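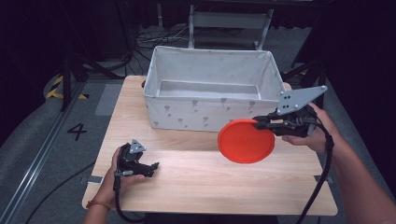
읽는 시간 4분

**그림 4.** 수납 과제의 작업 장면. 왼손 그리퍼는 비어 있고, 오른손 그리퍼가 주황빛이 도는 붉은 원반형 물체의 테두리를 물고 있다. 뒤쪽은 흰색 천 수납함이다.

## 4. 가사 정리 작업의 수행 가능성 평가

### 4.1 과제 구성

본 절에서는 수납 과제를 대상으로, 사람이 휴대형 그리퍼로 수행한 동작을 학습한 정책이 동일한 작업을 어느 수준까지 재현하는지 검토한다. 수납은 가정과 소규모 작업장에서 공통으로 발생하는 작업이며, 파지와 이송, 방향 조정, 투입의 단계가 짧은 시간 안에 이어진다. 개별 단계는 선행 연구에서 비교적 안정적으로 다루어져 왔으나, 단계 사이의 전이에서 발생하는 오류는 충분히 보고되지 않았다.

과제에 사용한 수납함은 윗면이 열린 직사각형 형태로, 옆면에 작은 회색 꽃무늬가 흩어져 있다(그림 4). 천으로 된 수납함의 안쪽 벽면은 다소 기울어 있어 개구부의 경계를 직선으로 가정하기 어렵다. 원반형 물체는 납작하고 테두리가 약간 솟아 있어 가장자리를 잡는 파지가 가능하지만, 잡은 위치가 중심에서 벗어나므로 이송 중 기울기를 함께 제어해야 한다.

### 4.2 데이터와 학습 조건

시연 자료는 Undard 시험실에서 수집하였으며, 검수를 거쳐 3328개의 시연을 학습에 사용하였다. 검수 기준은 파지 시점과 해제 시점이 모두 식별되는지 여부로 한정하였다. 동작의 유려함이나 소요 시간은 기준에 포함하지 않았다. 정책 모델은 Nimix를 기반으로 하였고, 비교 대상으로는 사전에 정의된 경로를 따르는 Montoya 제어기를 채택하였다. 두 방식에는 동일한 작업대와 동일한 초기 배치 목록을 적용하였다.

양손 시연에서는 한쪽 그리퍼가 물체를 다루는 동안 다른 쪽이 대기하는 구간이 빈번하게 나타난다. 이 구간을 제거하면 학습 시간은 단축되나, 예비 실험에서는 대기 중인 손이 불필요하게 수납함에 접근하는 현상이 관찰되었다. 이에 따라 대기 구간을 삭제하지 않고 학습 가중치만 낮추었다.

### 4.3 결과

평가는 방식별로 375회 실시하였다. Nimix 기반 정책은 이 가운데 364회에서 원반형 물체를 작업대에서 들어 올리는 데 성공하였다. 그러나 파지 성공이 수납 완료로 직결되지는 않았다. 실패의 상당수는 물체의 테두리가 수납함 상단에 닿은 뒤 발생하였으며, 정책이 접촉을 투입 완료로 오인하여 그리퍼를 조기에 여는 경우가 대표적이었다. Montoya 제어기는 수납함이 기준 위치에 놓인 조건에서 안정적인 동작을 보였으나, 벽면이 변형된 조건에서는 경로를 수정하지 못하였다.

사람의 시연에서는 접촉 직후 손목을 소폭 회전하여 물체를 안쪽으로 미끄러뜨리는 동작이 반복적으로 확인되었다. 학습된 정책도 유사한 회전을 생성하였으나 그 시점이 일정하지 않았다. 시각 정보만으로는 천 벽면의 눌림과 물체의 기울어짐을 구분하기 어려운 것이 주된 원인으로 판단된다.

### 4.4 논의

이상의 결과에 비추어 볼 때, 단일 물체의 파지는 실용 수준에 근접하였으나 유연한 용기에 대한 투입은 감독 없는 운용을 허용할 단계에 이르지 못하였다. 특히 가정 환경에서는 용기의 위치와 형상이 사용할 때마다 달라지므로, 본 시험의 초기 배치 목록이 실제 변동 폭을 대표한다고 보기 어렵다.

아울러 본 평가는 물체를 한 번에 하나씩 다루는 조건으로 제한되었다. 이미 내용물이 든 수납함에 물체를 추가하는 작업에서는 가림과 접촉이 동시에 증가한다. 해당 조건은 Malunard 과제군에 별도로 정의되어 있으며, 힘 측정값을 입력에 추가한 정책의 결과와 함께 5절에서 다룬다.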